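Divance Slotted Aluminum Work Table
Reviewed by Hedvig Halvorsen
February 14, 2018

I repair and strip office computers, mostly desktop towers that come in by the pallet from schools and insurance offices. For years I did it on a Relivwood bench with a solid wood top. The top was comfortable to lean on, but it soaked up thermal paste and the sharp edges of steel cases chewed it up. Last July I replaced it with the Divance, which sells for $748 without accessories.

The top is made of aluminum profiles with grooves between them. It stands 31 inches high on fixed legs and is 700 mm deep. Assembly took me one evening. The hex key in the box is too short for the rear leg bolts, so have your own ready.

Most of my day is spent with a tower on its side and the cover off, pulling memory, then cards, then drives. The table handles this well. It doesn't rock when I push down on a stiff latch, and a full-size case leaves room beside it for the screwdrivers.
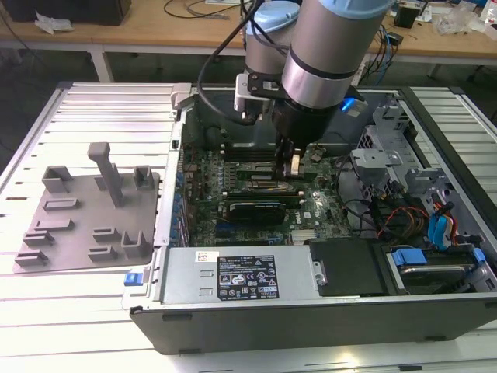 Dell tower on its side on the slatted top, open for memory work.

Bare aluminum is hard on finishes. Painted cases pick up scuffs if you drag them, so I lift them or put down a mat. The metal also conducts, and I would never power up a loose board directly on it. I do all live testing on a separate rubber sheet.

The grooves are the main annoyance. Case screws roll into them, and so does every crumb of old plastic. Screws come out with a magnet. For the rest I use a stiff paintbrush and a vacuum with a narrow nozzle. If you work with very small parts, buy a tray on the same day.

Divance doesn't make its own parts holders, so I bought a grey panel board from Petard. It is a flat, matte light-grey plate with raised fixtures along the upper part, including a couple of narrow slotted holders. Fitting it was easy and the matte surface doesn't throw glare back at me the way the profiles do. I would have liked the slots to be adjustable.

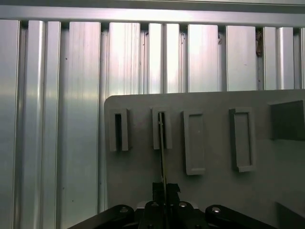
Can the table be bolted to the floor?
The feet each have one hole for an anchor bolt, but the bolts are not included.

I looked at the Oyelaran table too. It costs less and has a drawer, but the sample in the showroom flexed in the middle when I leaned on it. The Divance has no storage at all.

I would buy it again for tower work. For laptops and phones I still use the old wooden bench, with a mat on top.

Rating: 4 out of 5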